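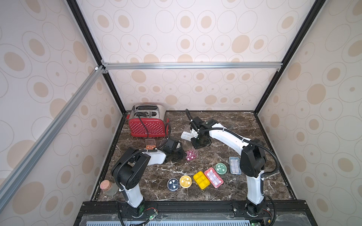 Two-Arm Cell Project: Frequently Asked Questions

Tautahi Community Workshop
Last updated February 12, 2020

The following answers are provided for members, prospective members and neighbouring workshops who have enquired about the two-arm cell built in the rear bay of the Tautahi Community Workshop. Questions not covered on this page should be directed to the project lead, Hemi Bright, through the members' noticeboard.

General

What is the two-arm cell?

The cell is a bench-sized enclosure containing two small robot arms, mounted side by side on a rail along the front edge of a table. Each arm carries a gripper. The arms share the tabletop and are used for handling ordinary household objects, such as small containers with lids. The cell was designed and assembled by members in the workshop and is not a commercial product.

Who may use it?

Any financial member who has completed the general workshop induction and the cell induction may book it. Visitors may watch from behind the marked line on the floor. Members under 18 must be accompanied by an inducted adult.

Is the cell available for hire?

No. The cell stays in the rear bay and is not lent or hired to other organisations. Neighbouring workshops are welcome to copy the design, and the drawings can be requested from the project lead.

What does the name Porkness refer to?

Porkness is the name of the control software written by members for the cell. It began as a folder name on the first programmer's computer and has been kept for consistency with the earlier records. The enclosure itself is listed in the equipment register as Clodatness. Both names appear on the booking form.

Construction

What is the enclosure made from?

The supporting structure includes silver aluminium extrusion and black corner posts. Panels line the back and both sides, and the front is left open above the arm rail. A vented panel sits below the rail. Members replacing any section should cut the new piece to the lengths shown on the drawings and should not trim existing pieces to suit.

Why are the walls papered?

The panels are covered in wallpaper with a pattern of beige and tan circles on a cream background. The project group wanted a background closer to that of a household room than bare board would give. Alternative papers are stored in the plan drawer. Panels may be swapped by arrangement, provided the change is noted in the logbook against the date of the session.

Is the tabletop real marble?

The specification calls only for a dark brown marble-patterned surface with white and grey veining. It was selected for appearance. Members should treat it as they would a kitchen benchtop and should not drill, clamp or solder on it. Thin black rails run along the left, back and right edges, and small round items are less likely to leave the table while these are in place.

How are the cables managed?

Corrugated sleeve is fitted along the arms, with white cable ties used on the right arm. When replacing a tie, leave enough slack for the elbow to reach its full bend, then move the arm slowly through its range by hand with the power off. Ties must be trimmed flush. A sleeve that rubs against an elbow joint is to be reported before the next session.

What do the green lights near the arm bases indicate?

There is a small circuit board near each base, and each has a green light. A lit board has power. The light is not confirmation that an arm is ready to move, and members must check the status page in Porkness before issuing any command. Boards must not be unplugged while lit.

Objects and exercises

Which objects are kept with the cell?

The present set consists mainly of small plastic containers in bright colours: round dishes, rectangular boxes and a yellow tray divided into six compartments. Several hold small white items. The set also includes a small corked glass bottle and a red toaster with white polka dots. Members may bring additional objects, which remain their own responsibility.

What are the containers used for?

Clear lids, shallow trays and small contents make useful practice for grippers. A typical booking involves picking up a container, passing it between the arms, or opening and closing a lid. The exercise sheets are numbered in order of difficulty, and new operators are asked to finish sheet 2 before attempting any task that needs both arms at once.

May the toaster be switched on?

No. The toaster is a handling object only. Its cord must not be connected to any outlet inside or near the enclosure, and bread or other food must not be placed in the cell. The cord should be kept clear of both arms before a session starts.

May glass objects be used?

Glass is permitted at the reduced speed setting only. Breakages must be cleaned up with the brush and pan kept under the bench, and the session must be stopped until this has been done.

Bookings and safety

How long is a booking?

Sessions run for 57 minutes, which allows a short changeover on the hour. A member may hold no more than two future bookings at any time. No more than 4 people may be inside the marked line during a session, including the operator.

What should I do if an arm behaves unexpectedly?

Press the stop button, keep hands outside the enclosure and switch off the supply at the wall. Do not attempt to free an object from a gripper while the arms are powered. Record the incident in the logbook, with the exercise sheet number and the last command entered.

Where do replacement parts come from?

Gripper fingers and small brackets are made on site. Fasteners and sleeve are ordered from Varex, and requests should be placed on the parts list with the member's name and the quantity required. Orders are sent once eight items have been listed – urgent requests may be sent earlier with the approval of the project lead.

How should the cell be left?

Return both arms to the rest position through Porkness, shut down the software and turn off the supply. Close all lids and place the containers in the storage tub, with the glass bottle wrapped separately. Sign the logbook and return the key to the front office.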